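I finished Larkatholm at one in the morning with cold tea beside me, and I've been pestering everyone I know to read it ever since. It's the first full-length romance from Marlina Chin (she'd only done novellas before this), and it runs to 361 pages, which I'd normally call long for a love story with one lighthouse and two stubborn men in it. I didn't mind a bit!

Wainwright keeps the light. Fandel comes over on the mail boat in April to value the house for sale, gets his room mixed up, and stays. You can guess where it's going by chapter 5, and so could I, and I still put the book down twice just to grin at the wall.

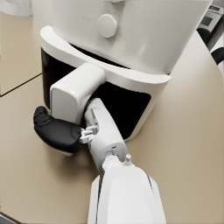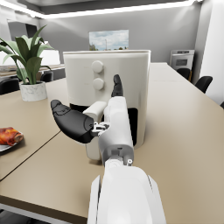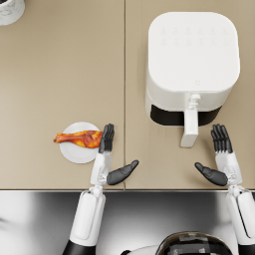
What I loved most was the talk. These two bicker about soup and rope and whose turn it is on the stairs, and under all of it you can feel them getting braver with each other. The middle sags a little, I'll admit. There's a cousin with a lawsuit who takes up over 50 pages, and I kept wanting to get back to the kitchen. The big quarrel also gets patched up faster than I'd have liked, after such a lovely slow build.

I read the ebook, which had a few stray typos and one chapter heading printed twice. Lachlan Rewi reads the audio version, and the sample I tried was gorgeous, all gravel and patience. Four stars from me, nearly five, and I'm already signed up for the sequel, Groltevari, whenever she gets it done.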